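I have been putting off the laundry post for months, mainly because every time I sit down to write it there's a load to take out of the machine. But three of you have asked in the comments how I get through it now that we've moved, so here goes, and I'm sorry in advance for how long I can talk about pegs.

Some background for anyone new. We left the flat in Soltcombe in March, and with it went the best drying cupboard I will ever know. It was tiny and hot and smelled of old paint, and you could put a wet jumper in there at bedtime and wear it to work. The new place has more rooms and a proper kitchen and a garden (a garden!), but it's at the bottom of a hill, it gets the sun until lunch if you're lucky, and the first week we were here I hung out two loads and brought them both back in wetter than they went out. I sulked. I looked up the price of tumble dryers. I sulked some more.

What I bought in the end was an airer, a big Hemik one that folds flat against the wall, and it cost me £49 in the sale. I'd been holding out for the fancy heated sort, but a neighbour two doors down was giving away a dehumidifier, a wheezy old Bauerfeind thing that's heavier than it looks, so I thought I'd try the two together before spending any more. And reader, it works. Shut the door, airer in the middle, dehumidifier pointed at the thick stuff, and most things are dry by morning. The first time I emptied the tank I couldn't believe how much water had been sitting in our clothes.

The spare room is the laundry room now, or that's what I call it when I'm feeling grand. It's on the cool side of the house and the door shuts properly, which is more than I can say for the others.

I also changed how I wash, and this made more difference than any gadget. I used to save everything up for one mad day. Four loads, every radiator covered, socks on the banisters, the windows streaming. Now I do one load most days, in the evening, on the 60 minute programme, and it goes straight up on the airer before I've had a chance to sit down. If I sit down it's over. It will be in that drum until the next day and I'll be washing it again.

Towels and sheets get their own load, always. I resisted this for years because it felt wasteful, but a duvet cover will swallow every small thing you put in with it and you end up with a wet parcel of pants in one corner. T-shirts I give a really good shake, hold by the hem and snap, then smooth down the seams with my hand before they go on the rail. It's the nearest I get to ironing.

Then it all gets tipped out on the bed and I fold it there.
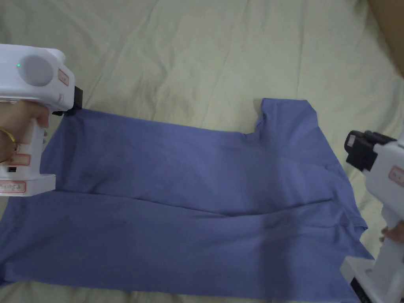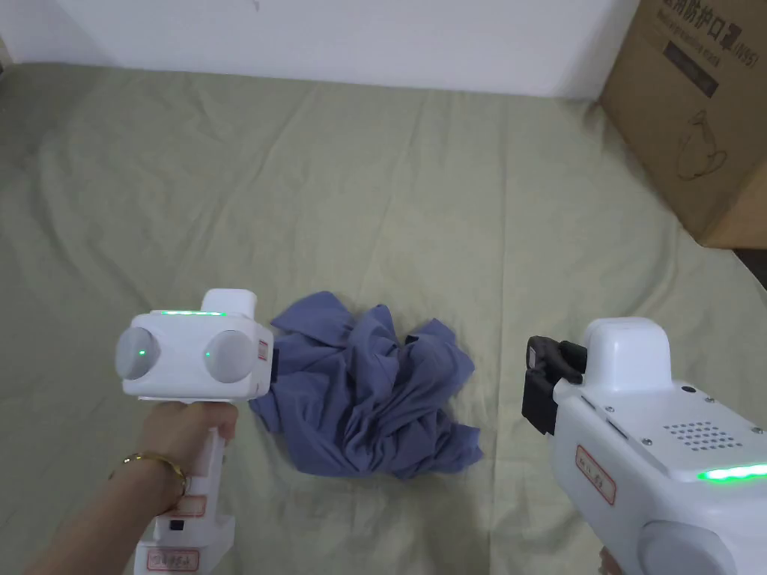
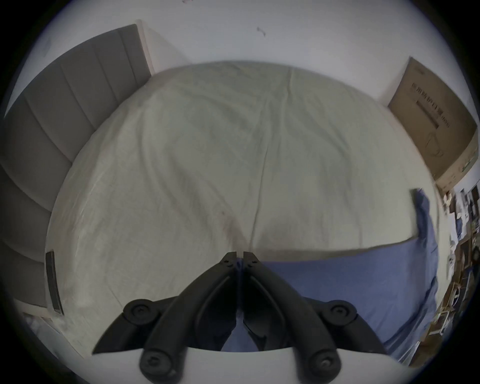
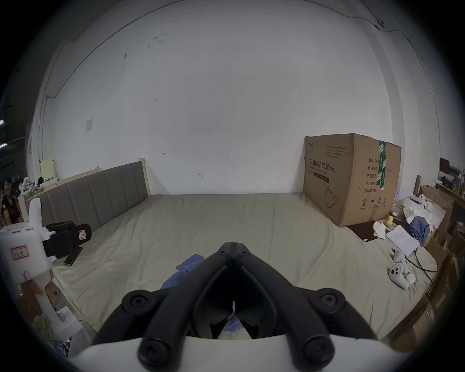

Can you dry clothes indoors all winter without the house getting damp?

As long as the moisture has somewhere to go, it's fine: keep the washing in one room with the door shut, and either run a dehumidifier or leave the window open a crack. It's the radiators-in-every-room method that gave us wet windows and that horrible black speckling round the frames.

On folding, I am not a natural. I've watched all the videos, I've tried the little upright envelopes in the drawer, and they looked gorgeous for one evening and then somebody wanted the stripy top from the back. These days I fold in half, sleeves in, in half again, done. Gym things don't get folded at all, they go in a basket. Pyjamas go under the pillow. I stopped folding underwear in my twenties and I have no regrets.

The bit I do care about is doing it the same day. Clean washing left in a heap has a way of becoming furniture. We had a chair in Soltcombe that I didn't sit on for a year. So I put a podcast on, and I stop when the episode stops, and whatever's left gets carried to the right room even if it isn't folded. Most evenings I finish before they get to the adverts in the middle.

A word about powder, as I know someone will ask. I went through a long spell of buying whatever smelled nicest, and all our towels ended up with that slippery feel, like they'd been waterproofed. Now I use a plain powder from Kalov, the refill shop by the station, and no softener at all. I took a tub in last time and came out with 1,805 grams of it (they weigh it to the gram and write it on the lid in pen, which I love) and it's lasted ages. I use less than the box used to tell me to. The towels took a few washes to come round but they do dry you again.

Still to sort: somewhere to hang shirts that isn't the shower rail, and the sock situation, which is as bad as it ever was. I've got a bag of odd ones on the back of the door and I keep thinking their partners will turn up from the move. There are still boxes we haven't opened, so you never know.

I'm also hoping for a real washing line before summer. There's a hook in the back wall from whoever lived here before, and a good sturdy tree opposite, so I'd only need the line and a prop. If anyone has one they like that doesn't sag in the middle the minute you put jeans on it, leave me a comment. Next post will be the soup one, I promise, the leeks are already in the fridge.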